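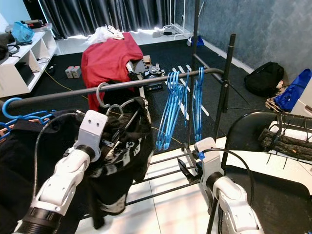
Kilurano, July

Hi, I'm Nantana Tanasarn, and I run Kerkum, a small clothing exchange with a very large appetite for hangers. You bring in the shirts and jackets you've stopped wearing, we sort them and hang them up, and somebody else takes them home. I started with 40 donated T-shirts and one rail (it leaned, and I loved it anyway). Last year we passed on 2,000 pieces!

People always ask me what we do all day. Well, we hang things up! Black T-shirts mostly, because this whole town seems to own nothing else, and I'm as guilty as anybody. I'm a big fan of the bright blue plastic hangers. They're easy to spot on a dark rail, they don't tangle as badly as wire, and you can grab a whole bunch of them when a big bag comes in. Wire ones turn up all the time with the donations and we use those too, though I grumble.

Sorting happens at the table. Everything comes out of the basket, gets a shake and a good look at the seams, and then goes on a hanger or into the mending pile. Beril Dönmez taught me to put the hanger in from the bottom of a T-shirt so the neck doesn't stretch, and I've been bossy about it ever since.

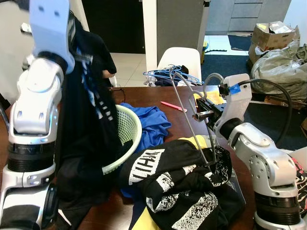

The sorting table, with the green basket and a wire hanger dipping into a black T-shirt.

Knits and fleece are their own little world. A heavy sweater left on a thin hanger gets those funny shoulder bumps, so I fold the really heavy ones. Prasert Yimyam thinks I fold far too much and that people only ever look at what's hanging. We've had this argument for 3 years and we're both still enjoying it.
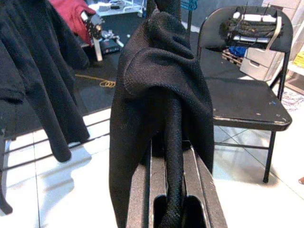
Usa Chareonsuk wrote to us that she'd come in for one black sweater and gone home with 2, and could we please put the sizes on the hangers, because she'd held up half the rail before she found a medium. Fair point, Usa! Size tags are next on my list. Until then, just holler and I'll help you dig.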